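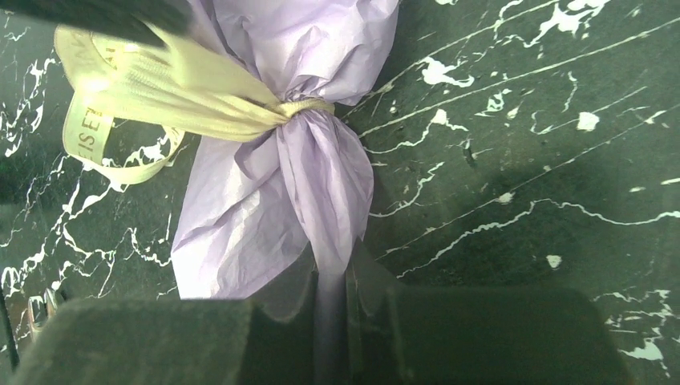 **Satin ribbon keeps slipping on tissue wrap, help**

posted by Katalin Somogyi

Wrapping small bunches in tissue for a party, 29 of them. Lavender paper, cream ribbon. Paper tears if I pull hard, ribbon slides down if I dont. Also the printing on the ribbon ends up facing backwards half the time. What am I doing wrong?

## Orsolya Borbély

Pinch the neck and twist the paper first, then tie. Twice around, knot, then bow if you want one. Satin is slick so one wrap never holds for me. For the printed kind, lay it print side out before you start and flip the tail at the knot.

For the flowers I put the tissue flat and lay the stem cornerwise, greenery first. Roses wait in the vase till I need them. Pink paper on this one: 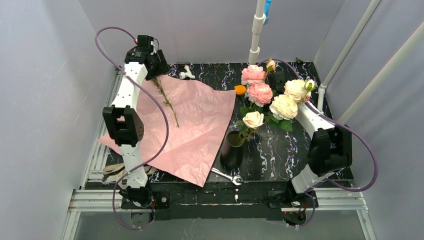

## Plirkska

rubber band under the ribbon. done. Double up the tissue to, single sheets rip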